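Dilora Four-Leaf Meeting Table: Assessment After One Year of Use

Category: Shared furniture
Reviewed for: Gostcombe Learning and Meeting Rooms
Overall rating: 4 out of 5

Purpose of this review

The Gostcombe rooms are let by the hour to local groups, evening classes and small firms. The furniture must be moved often, stored in a narrow space and used by people who have had no instruction in how to set it up. When the previous tables reached the end of their life, three products were considered and the Dilora four-leaf meeting table was chosen. This review records how the table has performed since July, and is published for the benefit of other organisations with similar rooms.

The tables were bought at the normal price through the supplier, Mussa. No discount was received in return for a review, and neither Mussa nor Dilora has seen this text before publication.

What was supplied

The table arrives in two cartons. One holds the centre section and the folding legs; the other holds the four leaves, a bag of fixings, two hexagonal keys and a printed guide. The cartons were well packed, although one leaf in our order had a crushed corner and had to be replaced. Mussa accepted a photograph of the damage as proof and sent a new leaf within the fortnight. It was not necessary to return the damaged one.

With all four leaves fitted, the table is 200 centimetres long. With none fitted it is 70 centimetres, and may then be used as a side table or stood against a wall. The leaves may be fitted in pairs, which gives a middle length that has proved the most useful of the three. We do not recommend fitting an odd number of leaves. The guide permits it, but the weight then falls unevenly on the legs and the table can be tipped by a person leaning on the longer end.

Assembly

The guide states that assembly requires one person and 46 minutes. The figure is oddly exact and we did not match it. Our first table took two members of staff most of a morning, chiefly on account of the drawings, in which the left and right leg brackets look the same. They are not the same. The right bracket has a small notch on its inner edge, and if the two are exchanged the legs will fold but will not lock. Once this had been understood, the remaining tables were built without difficulty.

Readers should also note that the long bolts are to be left loose until all four legs are in place. This instruction appears on the last page of the guide and would be better placed on the first.

Surface and finish

The table is sold in three finishes: light oak, grey and white. Gostcombe chose light oak for the larger room and white for the smaller. The oak finish has worn better. It hides small scratches and does not show dust, though it does reflect the overhead light, a point raised by several hirers who had found the old glossy tables tiring during long sessions. The white tables looked smart on delivery but have since picked up faint grey marks along the edges where they are leaned together in the store. Most of these marks can be removed with a damp cloth and a little washing-up liquid. A few cannot. 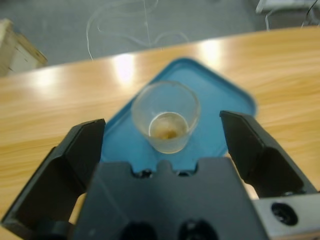
Resistance to heat is fair. The manufacturer advises the use of mats beneath hot drinks, and this advice should be followed. One oak table now carries a pale ring left by a teapot during a morning meeting. Spilt water has caused no harm where it was wiped up promptly, but water left standing along the join between two leaves will find its way into the edge. On one table the edge has swollen slightly, and the two leaves no longer meet as closely as they did.

Ink, glue and poster paint have all been put to the test by the Gostcombe classes. Poster paint comes away easily. Glue can be lifted with a plastic scraper when dry. Permanent ink should be regarded as permanent.

Stability

The table stands firmly on a hard floor when its legs are locked. Each leg has a screw foot which may be turned by hand to take up a slight slope, and these feet have been of real value in the larger room, where the floor dips towards the window. On carpet the table is a little less steady, and writing at the far end can be felt by a person seated in the middle. This is noticeable but has not led to complaint.

The join between leaves is held by a sliding metal catch. The catches are stiff when new and grow easier with use. After a year none has failed, though two have needed a drop of oil. Hirers sometimes forget to close them, and a notice has now been placed on the store door to remind them.

Moving and storage

In this respect the product is at its best. The legs fold flat, the leaves lift off, and the centre section can be carried by one adult of average strength. Stored upright, the tables take up less than half of the space needed by those they replaced. Dilora sells a wheeled trolley as an extra, and we would advise any organisation with more than three tables to buy it. The trolley is sturdy and its brakes hold well. It is, however, too wide for some older doorways, and the opening should be measured before an order is placed.

The leaves have no handles. A recessed grip on the underside would make them easier to lift and would reduce the risk of trapped fingers, of which there has been one minor case at Gostcombe. We have written to the manufacturer on this point.

Comparison with other products

The Skindalura folding table was the closest rival. It is lighter, costs less and can be put up in a few moments by a person who has never seen it before. For a hall used mainly for parties and sales it may well be the better choice. Its surface is thinner, however, and the sample we borrowed bent visibly when loaded with books. It is also offered in a single length, and this decided the matter for rooms in which a group of four may be followed by a group of twelve.

The third product was a fixed table from a local joiner. It was the most handsome of the three and would no doubt have outlasted the others, but it could not be stored.

Price and guarantee

The total cost, including delivery and one trolley, came to 1161 pounds. This is a considerable sum for a small organisation and was met from the furnishing budget over two financial years. The guarantee covers the frame for five years and the surface for two. Damage by heat and water is excluded. Spare leaves may be bought separately, and Mussa has confirmed that the present finishes will remain in stock for as long as the table is made. Buyers who expect heavy use would be wise to order one spare leaf at the outset, as slight differences in colour between batches are possible.

Findings

The table is recommended for shared rooms in which the layout changes often and storage is limited. It is less suitable for rooms where food is prepared or where wet craft work is the main activity. Marks have been deducted for the unclear assembly guide and for the weakness of the leaf edges against standing water.

Gostcombe intends to order two more in light oak. The white finish will not be ordered again.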